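Galbridge Shared Kitchen Manual
Section 5: Laying Out and Clearing the Long Table
Revised Jan 20, 2023. Replaces the loose sheet kept in the Jalta binder.

5.1 Scope

This section applies to the large table next to the wooden counter. It covers the tablecloth, the serving tray, the fresh produce and the lidded containers that stand on the table during the day. The stove, the refrigerator and the dry store are covered in Section 6.

Users who have booked the table for a meal should complete 5.2 through 5.4 before guests are seated. Users who only need a place to sort groceries may omit 5.4.

5.2 Preparing the cloth

The cloth in daily use is the glossy checkered one with printed fruit. A plain spare is kept in drawer 12.

1. Remove everything from the table and place it on the counter.
2. Wipe the cloth from the back of the table toward the front with a damp cloth and a few drops of dish soap.
3. Wipe again with clean water and dry with a towel.
4. Check the edge nearest the counter. The cloth must lie flat there and must not ride up against the wood.
5. Smooth any fold by hand. Do not use an iron.

CAUTION: Do not set hot cookware directly on the cloth. Use a trivet from the rack by the door.

CAUTION: Do not cut on the cloth. Cutting boards are stored upright beside the sink and are to be returned there after use.

Note: The printed fruit makes small spills hard to find, particularly on the red areas. Pass a dry paper towel over the prints before putting food down.

5.3 Placing the tray and the back row

The back of the table is reserved for items that stay out between meals. The front is working space. The rimmed white tray with the zigzag border is the general-purpose tray for this table and may be used for sorting, carrying and serving.

1. Put the tall pink container in its knitted cover toward the back left. Make sure the cover sits evenly and does not bunch up underneath.
2. Place small jars beside it, with labels facing the front of the table.
3. Lay leafy greens along the back, in bunches, with a gap between one bunch and the next. Greens that have been rinsed must be shaken and patted dry first.
4. Put small loose fruit near the greens, where it will not be caught by a sleeve.
5. Inspect the tray for chips along the rim. Wash and dry it before any food goes on it.
6. Set the tray down on the working side of the table. 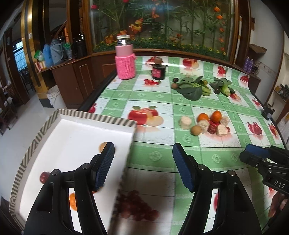

Kumudini Howlader asked whether the greens could go on the tray instead, as they leave soil on the cloth when they come straight from the market. The practice is permitted for sorting. Once the bunches have been trimmed and cleaned they are to be moved to the back row, and the tray must be washed before it is used for anything that will be eaten raw.

Note: Jars with cork-type lids must not be lifted by the lid. Hold the body of the jar with one hand and support the base with the other.

Note: If a knitted cover becomes wet, take it off and hang it on the hook inside the pantry door. Covers are washed by hand in cool water. Spare covers may be requested from Endang Liem.

5.4 Arranging the center group

The center group is the food that guests may take without asking. It should be easy to reach from both long sides and low enough for people to see one another across the table.

1. Choose the largest round fruit first and place it in the middle. Two pieces side by side are more stable than one.
2. Add bread or other cut pieces to the left and right of the fruit. Pieces with a flat base may stand upright. Pieces that lean should be laid on their side.
3. Put cherry tomatoes and other small produce in front. Spread them in a single layer so that damaged ones can be seen and removed.
4. Keep dried fruit next to the fresh produce but do not mix the two. Moisture from washed tomatoes will soften dried fruit within a short time.
5. Step back and look at the table from the seated position. Adjust any item that blocks the view of the back row.

CAUTION: Cherry tomatoes and whole grapes are a choking hazard for young children. When children are expected, cut these items lengthwise in the kitchen and serve them in a bowl.

CAUTION: Dried fruit may contain pits. Place a small dish for pits within reach.

Handle porous pieces lightly and near one end. They mark easily and tend to crumble at the corners. Where several are being set out, position the rear pieces first and work toward the front of the table, so that the tomatoes do not have to be moved again.

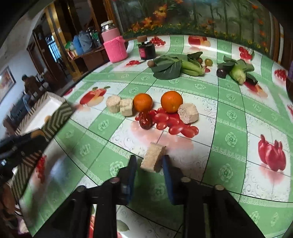

Center group with oranges and cherry tomatoes; back row behind.

If the produce is intended for guests, wash it before arranging it and provide tongs. Tongs are kept in the Plarnel caddy, together with the serving spoons. Bare hands may be used only by the person laying out the table, after washing.

5.5 Time limits

Whole, uncut fruit may stay on the table for the day. Leafy greens should go back to the refrigerator when the meal preparation is over. Bread may remain out until the table is cleared, then goes in the bread box. Tofu, cut fruit and anything dressed or cooked must be refrigerated within two hours of being set out. In a warm room, the limit is one hour.

Food that has passed its limit is to be discarded. It may not be returned to the shared shelf.

5.6 Clearing the table

1. Remove chilled and cut items first.
2. Collect small produce on the tray. Check the printed squares by hand, as a tomato resting on a red print is easily missed.
3. Return whole fruit to the bowl on the counter.
4. Close all jars and flasks. Empty any flask that holds liquid, rinse it, and leave it open on the drying rack overnight.
5. Wash the tray in warm water. Use the soft side of the sponge on the striped border. Abrasive pads will dull the pattern.
6. Wipe the cloth as described in 5.2 and leave the front half of the table clear for the next booking.

5.7 Common faults

Cloth slides when items are moved: The table surface underneath is wet. Lift the cloth, dry both surfaces and lay it again.

Cloth feels sticky after wiping: Too much soap was used. Wipe twice with clean water.

Tray rocks on the table: There is a crumb or stem under the base, or a fold in the cloth. Clear the area and try another position.

Round fruit rolls: Turn the fruit so that the stem end is underneath, or brace it against a second piece.

Greens wilt before the meal: Stand the cut ends in a glass of cold water and keep the bunch away from the window.

5.8 Replacement and contact

Damaged trays and torn cloths are to be reported on form 143, available from the Fikre desk on the ground floor. Do not repair a cloth with adhesive tape. Questions about this section should be addressed to Rostyslav Moroz. Bookings for February and later are handled by Guðlaug Ragnarsson.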